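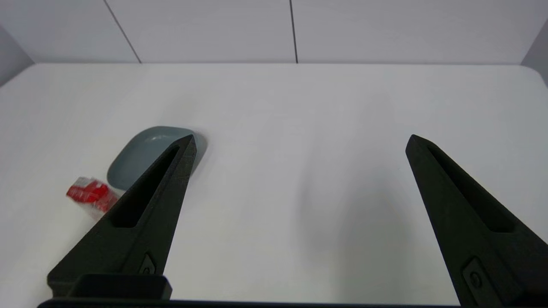
Accueil - Forums - Questions - Robotique - Connexion

Question : ma politique apprise ne marche que si la barquette est à gauche, normal ?

Bonjour à tous ! Je fais de l'apprentissage par imitation dans un petit labo (projet Pimau, pince à deux doigts imprimés, caméra au poignet). La tâche est bête comme tout : prendre un paquet sous film plastique et le déposer dans la barquette gris-bleu. J'ai enregistré 200 démonstrations en mai, et l'entraînement s'est très bien passé, la courbe de perte est magnifique. Sauf que dès que je mets la barquette à droite, le bras part quand même à gauche, tout content, et lâche dans le vide. Sur 20 essais de ce côté, j'ai 2 réussites. 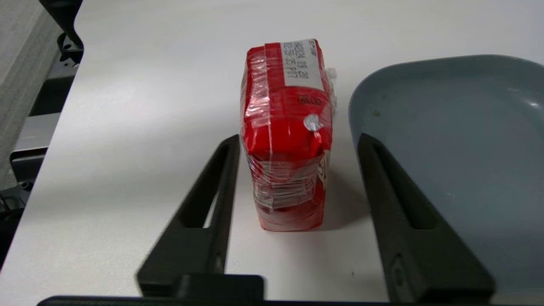

J'ai déjà essayé de baisser le pas d'apprentissage et de changer la graine, aucun effet. Le film brille pas mal aussi, je me demande si les reflets jouent. Est-ce que je dois tout réenregistrer ? (Dites-moi non, s'il vous plaît.)

Réponse 1 - acceptée

Non, pas tout ! J'ai eu le même souci avec les données Hviid de mon ancienne équipe. Regarde d'abord la répartition de tes démos : je parie que la barquette est à gauche presque partout, et le réseau a appris le trajet par cœur sans regarder où elle se trouve. Trace la position finale de la pince pour chaque épisode - si tu vois un seul gros paquet de points, tu as ta réponse. Ensuite, enregistre une série complémentaire avec la barquette à droite, au fond, un peu de travers, et équilibre le tirage à l'entraînement. Et évalue avec des positions fixées à l'avance, notées sur papier, sinon on triche sans s'en rendre compte.

Pour les reflets, une légère variation de luminosité dans l'augmentation m'a suffi. Par contre pas de miroir horizontal si tu ne retournes pas aussi les actions, j'y ai perdu une soirée.

Réponse 2

Passe chez Fulteck, leur pince est mieux.

Réponse 3

D'accord avec la première réponse. Vérifie aussi que tu ne donnes pas les angles articulaires bruts en entrée, chez moi la politique s'appuyait dessus et ignorait presque la caméra. En les masquant une fois sur deux, ça allait déjà mieux. Je n'ai pas testé sur des emballages souples, donc à voir.

Questions similaires
Calibrer une caméra de poignet sans mire
Combien de démos pour une saisie simple ?
Skenwood : perte d'images pendant l'enregistrement
Doigts imprimés qui fléchissent à la fermeture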